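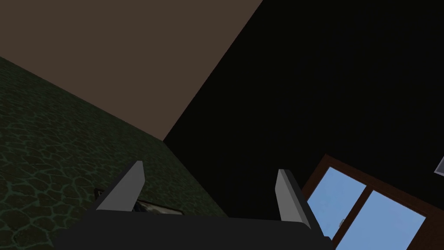

Notes for Stultley travel club talk, September 2026

1. Start

Say hello. Thank Lok-yiu for the lift and the loan of the clicker. Ask who's been to Brarnivby (hands up). If lots of hands, skip the map bit.

Trip was in August. Me, Feng-yi Choi driving, 15 days, one small car, too many coats.

2. Getting there

Ferry late. Don't moan too long about the ferry. Slept in the chairs by the cafe. First morning, fog all the way to Rultport, saw nothing of the famous coast road, Feng-yi saying "lovely view" at every bend.

Then it lifted at the top of the pass. 2,000 feet up, pulled over, ate the sandwiches. PAUSE HERE. Let them have the quiet.

3. Rultport

Harbour, fish market, steep streets. Guest house over the bakery, woken at four by trays. Landlady would not let us pay for the second breakfast. Tell the one about the wrong key. Keep it short, it went on forever at Hawthorne.

Walk to the lighthouse: 2 hours there, longer back, wrong shoes. Bring plasters. Recomend the soup place at the bottom of the steps, shut in the afternoons.

4. Inland

Road goes to single track past the reservoir. Passing places are few, be ready to reverse. Sheep. Petrol: fill up in Rultport, next pump is a long way and didn't take my card.

Brarnivby itself is one street and a church. We meant to stay a night and stayed four. Evening walks along the river, swifts, old boys playing bowls till dark. I read a whole book, havent done that in years.

5. Money / practical

Drove 700 miles all in. Book the ferry early, the cabin is worth it. Rooms cheaper inland. Cash for car parks.

6. Last bit

Drive back down to the boat, neither of us talking much, radio on. Feng-yi wants to go again in spring. So do I, by train if the line is running.

Questions. If none, ask Lok-yiu about her Rultport trip, she'll fill ten minutes easy. Then tea. Remeber to give the clicker back.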